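In Koltside, the small grocery on the corner has changed its owner three times, but the shelf of snacks near the door stays in the same place. Children come after school with coins in the hand. Ratih Oei, who runs the shop now, knows which of them will ask for credit.

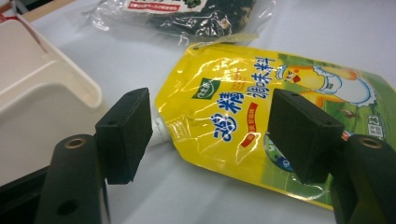
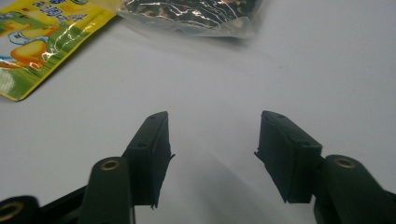

*Yellow packaging on a pale tabletop, in both pictures.*

Her trade depends on small portions. A family that cannot pay for a big bag in August can still pay for a little one, and Ratih keeps 20 kinds of them. Her cousin Wahyudi Mangundap would prefer to sell rice by the sack. They argue about it every evening, until she closes at nine.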